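Repainting the back room, and what went where

Nov 13, 2025

The back room is finished, or finished enough that I've stopped closing the door when people come over. I started clearing it in January and then let it sit for most of the year, so the work itself took much less time than the calendar suggests.

For anyone who hasn't read the earlier posts, it's the small room behind the kitchen. When I moved to Ladulow it had tan walls, one ceiling light, and a carpet that had been glued down. It was a bedroom for a while, then the place where I put anything I didn't want to decide on. I wanted a room with plain walls, a table to work at, and shelves I could reach without moving three other things first.

Clearing it out was the longest part. I took everything into the hallway and sorted it there, which made the hallway unusable for a week. Books went back on the living room shelf. The winter bedding went in the closet upstairs. I had two printers, neither of which worked, and those went to the electronics drop-off at the transfer station. I kept a box for things I wasn't sure of, and it's still in the garage with the lid taped.

The carpet came up in strips. I scored it from the back with a utility knife, rolled each strip, and tied it with twine. The glue was harder. I used a long-handled floor scraper and went over the worst patches twice with a citrus remover. There is a plank floor under it that somebody had painted gray. I cleaned it and left it gray.

Then the walls. I filled the nail holes with spackle, let it dry overnight, and sanded. There was a long crack above the window that I had filled once before, badly. This time I opened it up with the corner of a putty knife, put mesh tape over it, and did three thin coats of joint compound. It hasn't come back so far. I'll know more after a winter with the heat on.

I used a primer first because the tan was strong. One coat wasn't enough on the wall with the door, so that one got two. The paint is a Posine interior white in a flat finish. I had bought four sample pots and painted squares on cardboard so I could move them around during the day. Most of them went yellow in the evening under the lamp. The one I picked leans a little cool, which I was worried about, but the room faces east and gets warm light in the morning, so it evens out.
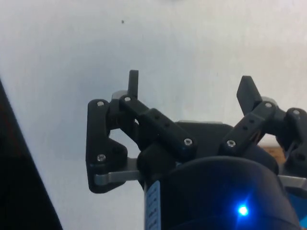

I chose flat over eggshell because the walls are not very straight, and anything with a shine would show every patch. The downside is that flat paint marks easily. I already have a scuff near the light switch. I saved a jar of the paint and wrote the name and the month on the lid, and I've used it once for touching up. If you do this, dab it on with a small roller and not a brush, or the touch-up will have a different texture from the rest.

Two finish coats were plenty. I cut in along the ceiling with an angled brush and did the big areas with a medium nap roller. I didn't tape the baseboards. I have never had good luck with tape on old trim, and a damp rag works fine if you catch the drips while they're wet.

The total came to 400 dollars, which covers paint, primer, the remover, roller covers, the lamp, and the shelving brackets. I had the boards already. A painter in Samonte quoted me more than that for the walls alone, without the carpet. I don't think that was an unfair price. There were a lot of hours in it and I wasn't paying myself.

The shelves are plain pine boards on metal brackets, 52 inches long, on the wall opposite the window. I put the lowest one high enough that a file box fits underneath on the floor. It took me longer to find the studs than to hang the shelves. The stud finder gave me a different answer each time I passed it over the wall, so I ended up tapping and then drilling a very small test hole where a bracket would cover it.

The table is the one I had in the kitchen before. It's a bit too big for the room, but I like having the space, and I wasn't going to buy another one. I moved it around four or five times before leaving it with the short end to the wall. With the long side to the wall I was facing the paint all day with nothing to look at. With the short end in, I can see the window if I turn my head, and I can get to both sides.

Lighting is the part I'd do differently. I replaced the ceiling fixture bulb with a 3,000 K one, and it's all right, but it throws my shadow on the table. I added a clamp lamp from Zesier on the left side. The clamp is good and the arm stays where you put it. The cord is too short, so there is an extension cord running along the baseboard, held down with clips. I should have had an outlet added while the room was empty. I thought about it and didn't want to wait for an appointment.

I haven't put anything up on the walls yet. I have a framed map and a corkboard that used to hang in there, and they're both leaning in the hallway. I want to live with it plain for a while. After all that spackling I'm in no hurry to make new holes.

Things still to do: the closet door sticks at the top and needs to be planed. The window needs a shade, since the morning sun comes straight across the table for an hour or so. The threshold between the kitchen and the room has a gap where the carpet used to end, and right now there's a folded mat over it. I've measured for a wood strip and will get one the next time I'm at the lumber yard.

The box in the garage is also on the list. I'll open it in the spring.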